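Norna Patterned Knit
Colorway: Dilska
Article no. 1433
Maker: Modo

Description

Norna is a heavy patterned knit with ribbed edges. The Dilska colorway has a teal ground with white, dark purple and orange in the pattern bands. Ribbing is knitted in the ground color and is left plain.

The same knit and colorway are used for the sweater, the socks and the sleeve warmers in the Norna line. Pieces ordered at the same time are matched by dye lot where stock allows. Pieces ordered separately may show a slight difference in the teal.

Specifications

Construction: stranded patterned knit, single layer
Yarn: wool blend, 4-ply
Needle size for repairs: 4 mm
Edges: ribbed, knit 2, purl 2
Finish: washed and blocked before packing
Repair yarn: one card supplied with each order, all pattern colors

The reverse carries floats between color changes. Floats are caught at short intervals but can still snag on rings, watch clasps and hook-and-loop tape. Turn pieces right side out before putting them away.

Norna in use
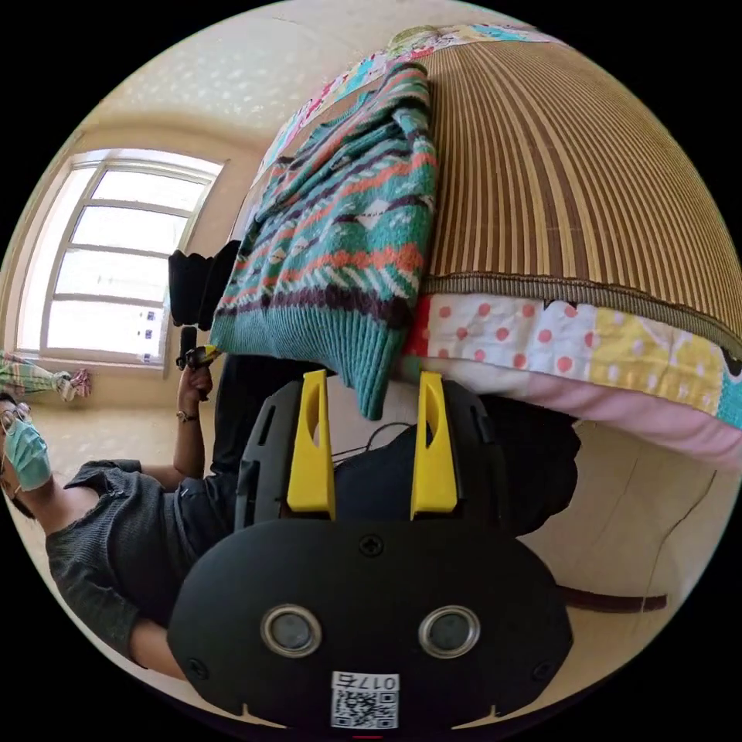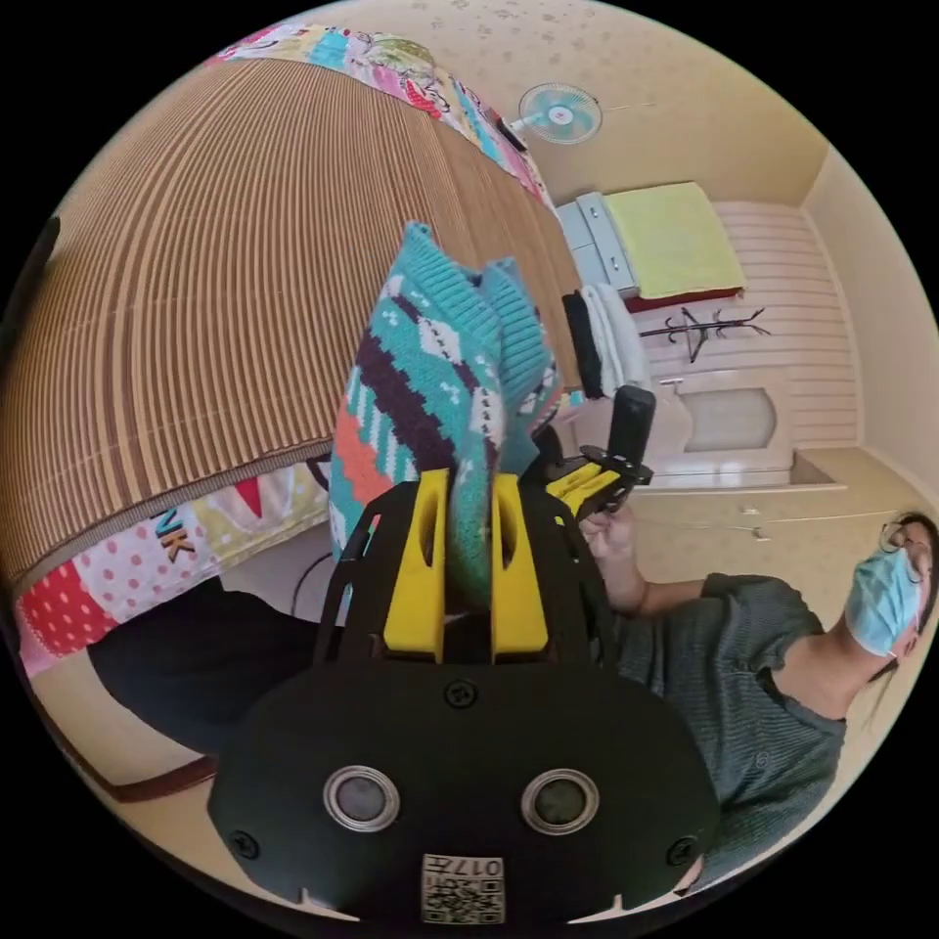
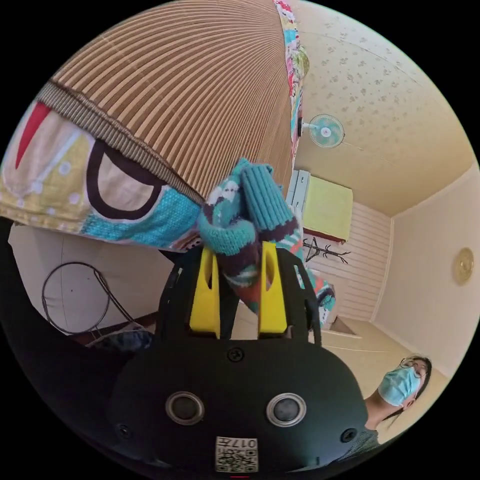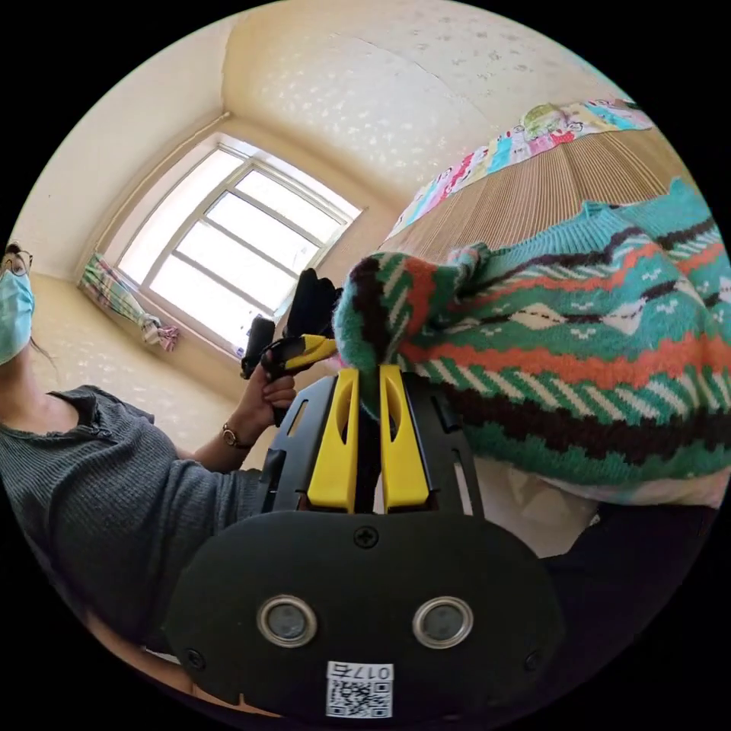 Handling and folding

Lay the piece face down on a flat surface and smooth the body from the center outward. Fold each ribbed edge in toward the body — do not roll it. Fold the piece once across its length, then once more if shelf depth requires it.

Lift a folded piece with a hand underneath. Carrying it by the ribbing for short distances does no harm, but do not store it hanging. The weight of the body pulls the rib out of shape, and recovery after long hanging is incomplete.

Care

Hand wash in cool water with a wool detergent. Do not wring. Press out water in a towel and dry flat, away from direct sun. Do not tumble dry. Steam from the reverse if the pattern bands pucker.

Small snags can be worked back with a blunt needle. Do not cut the loop.

Ordering

Quote article no. 1433 and the piece required. Dilska is also available by request in the Makokha weight, a lighter version of the same pattern with a narrower rib. Makokha pieces are knitted to order and cannot be returned unless faulty — please check measurements first.

Product questions: Mahfuz Marikar, knitwear desk, Modo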